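About Us

Clenum is a small laundry and linen service in Nolodbridge. Branislav Kubíček started it with one washer and a folding table, and we now do the wash for 100 households along with a few guesthouses near Plostutgate.

Most of our work is everyday stuff: T-shirts, towels, sheets, kitchen cloths. We pick up on our regular routes and bring everything back folded within 30 hours. Shirts on hangers take a little longer.

There are 8 of us. Four work in the wash room on Michalík Street, and the others drive or fold. New people spend their first weeks on folding, and Branislav still teaches that part himself.

Whites are kept apart from the first sort to the last fold. We wash them with unscented detergent unless you ask for something else, and we don't use fabric softener on towels. Stains are treated by hand before the load goes in. If a mark won't come out, we pin a note to the item so you know we tried.

Folding is done on plain wooden tables, near a window when we can manage it, because gray marks and loose threads are easier to spot in daylight. Each piece gets shaken out, checked at the hems and smoothed flat before it's folded.

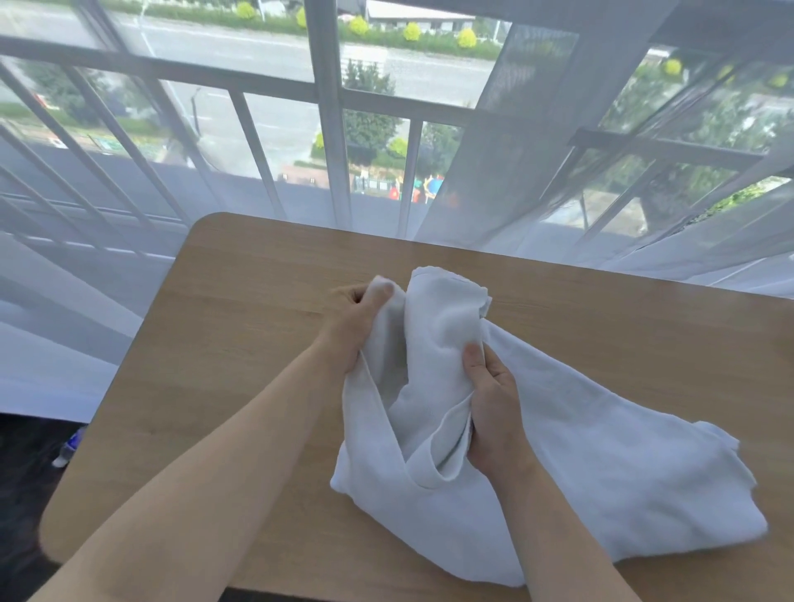

Towels are folded in thirds and T-shirts to shelf width. If your shelves are narrow, give us the measurement and we'll write it on your card.

We added guesthouse linen in July, and there is room for a few more accounts on that route. Stop by the counter or leave a note in your laundry bag.

Page updated November 2019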